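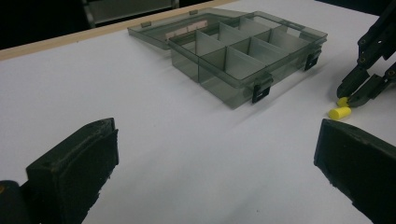

Dometti hand-held grippers, the pair — had ours since October, so a quick review. Good for showing small pick and place by hand, no teleop rig, no headset. We do a sorting task, little yellow foam cylinders and a compartment box with the lid folded right back, and the fingertips pinch a cylinder fine. 200 demos in an afternoon, easy.

Bad bits: heavy after 20 minutes. Screws work lose, check them. Pads wear quicker than I'd like and Dometti is slow to ship spares to Reltham.

Paid $900. Would buy agian — colour choice is black or black.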